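The Case for Keeping the Box
By Radwa Metwally

Each March the residential office at Shehata House receives the same request from parents and from the students themselves: a list of what to bring. The office has supplied such a list for years. The current version runs to five pages, and I was responsible for a good part of it. I have come to believe that it addresses the wrong question. Students arrive with nearly everything they need. What they lack is a settled way of putting it down, and the place where this shows first is the bed.

A residence room offers few horizontal surfaces. The desk is taken by the computer within an hour of arrival, and the windowsill by whatever needs light. The bed is therefore where unpacking is done, where mail is opened, where supplies are sorted and where a decision about any object may be put off until evening. At evening the objects are moved to the floor, and in the morning they go back. My colleague Kristaps Koppel, who conducts the Saturday room visits, calls this "the daily ferry," and his reports describe it in more rooms than I would care to admit in print.

The standard institutional answer has been to sell or recommend storage. Our own office entered into an arrangement with Clokus for stackable drawers, and the uptake was respectable: 1,101 units in the first year of the scheme. I do not criticize the product. I do question the assumption behind it, that a student who has no habit of returning the scissors to one place will acquire that habit on receipt of a drawer. In many rooms the drawers were filled once, in the first week, and then served as a stand for a kettle.

My proposal is more modest. The cardboard box in which something was delivered should be kept, for one term, and used as the single point of return for small items. It costs nothing, it is already in the room, and it can be lifted from the bed in one movement. Nabila El Khatib has objected, in a thoughtful memorandum to this office, that cardboard looks temporary and that students should be encouraged to regard their rooms as homes. I respect the argument. I would answer that temporary is an accurate description of the first term, and that a household is made by use well before it is made by furniture.

There is a further advantage in scale. A stapler, a small canister and a roll of tape are not difficult to store. They are difficult to store separately, and a quilt with a busy print will conceal any of them for days.

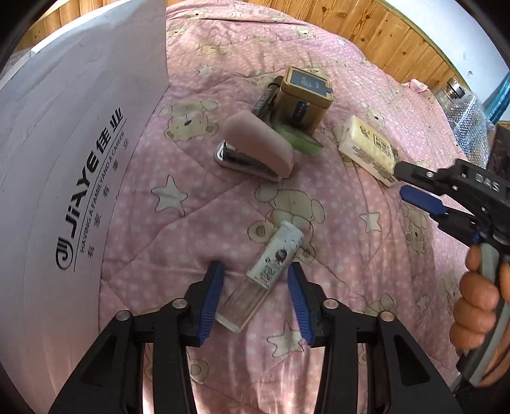

It follows that the box should have no compartments. Dividers invite classification, and classification is the work a tired person declines to do at eleven at night. One opening, one motion and a fixed position beside the bed are sufficient. Sorting may be left to the end of the month.

I would ask the office to amend the list accordingly. Pages 3 through 5, which deal with organizers, hooks and under-bed trays, could be replaced by one paragraph advising students to flatten all cartons but one. Hajar Fawzy has pointed out that the recycling room would also benefit, and her point should be recorded.

The objection concerning fire regulations has been raised and deserves a direct reply. A single carton kept clear of heaters and doorways falls within the present house rules. Should the rules be revised, a cloth bin of similar size would serve, and the list can say so in a sentence.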